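Psarras Health to Open Outpatient Rehabilitation Center in Venach

VENACH - Psarras Health will open a new outpatient rehabilitation center on Jorden Avenue in June, giving residents on the east side of the city a place to receive physical, occupational and speech therapy close to home. The center will see adults and children and will accept patients by referral or by direct appointment.

The building, a former furniture showroom, has been under renovation since last fall. Bustadura Builders is the general contractor. Work on the roof, plumbing and electrical systems is complete, and crews are now finishing the treatment rooms and the front entrance.
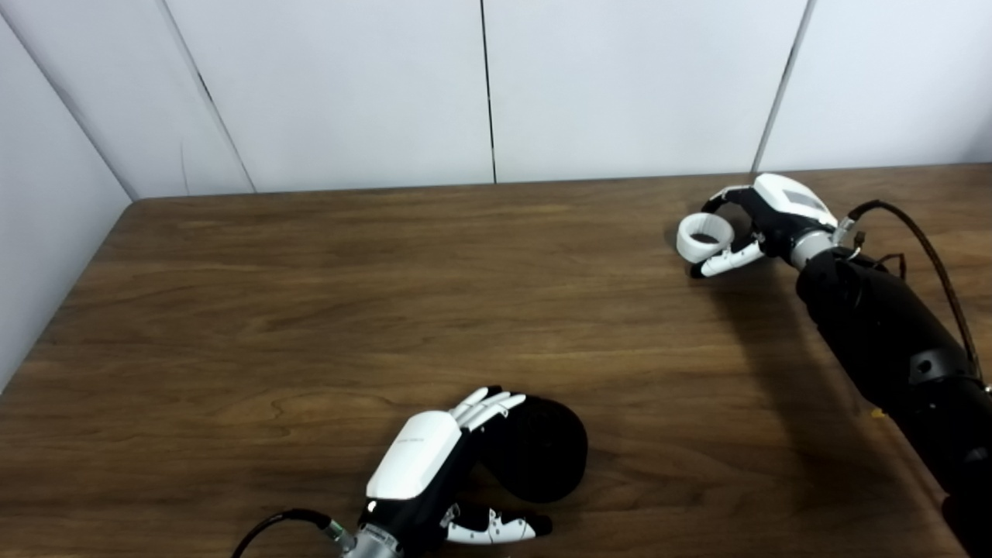
When fully staffed, the center will have 50 employees and be able to handle 200 patient visits a day. Services will include recovery care after stroke, joint replacement and hand surgery, along with balance training and pediatric therapy. A small gym will be open to current patients who want to continue their exercises between visits.

Patients now treated at the Psarras main campus may move their care to the new location or stay where they are. Those who choose to transfer will keep their present treatment plans, and their records will be sent over before the first visit. Letters explaining the process will be mailed in May. 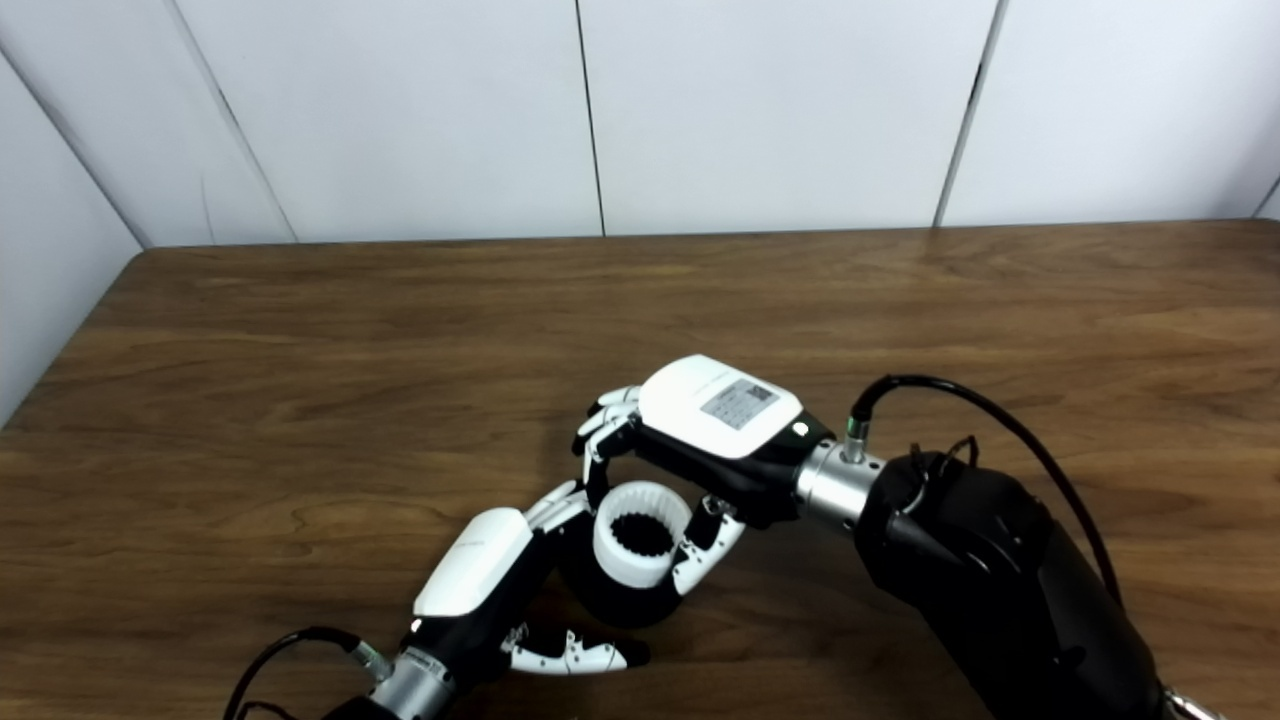
Parking will be free in the lot behind the building, with accessible spaces next to the side door. The city bus stops at the corner of Jorden Avenue and Mill Street, two blocks from the entrance.

The center will be open weekdays, with early morning and evening appointments available for people who work or attend school. An open house for the public will be held from 2 to 5 p.m. shortly before the first patients are seen. Therapists will be on hand to answer questions, and light refreshments will be served. The date will be posted in the lobby of the main campus and on the Psarras Health website.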